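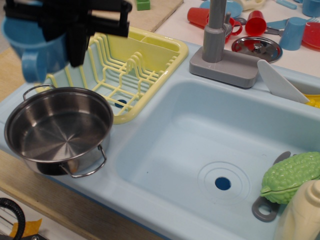

Play kitchen sink with toy bitter melon and utensil.

FLELLELHAM, April 7, 2024 – Hi, I'm Marin Halilović, and I run the Halidik toy library on Hoxha Street. I'm so happy to tell you we're opening a second branch, over in Skultelden, with 3,518 toys on the shelves from the first morning!

If you've never borrowed from us, it works a lot like a book library. You pick up to five things, take them home for 19 days, and bring them back when the kids have moved on to something else (mine usually take an afternoon). Membership is $60 a year per family, and grandparents can share the same card.

We spent most of March packing, labeling and hunting for missing puzzle pieces. Pretend play takes up the whole back wall in Skultelden – kitchens, shops, a doctor's office – and the board games are by the front window. The big ride-on stuff stays in Flellelham for now, as the new place has stairs and I'm not carrying a pedal tractor up them again.

Both branches open at 10 in the morning, and your card works at either one. You can return toys to whichever is closer, too, which people have been asking me about for ages.

Reporters and photographers are welcome at either branch. Just ask for me at the desk, and bring your kids if you have them!

Media contact: Marin Halilović, Halidik Toy Library, Flellelham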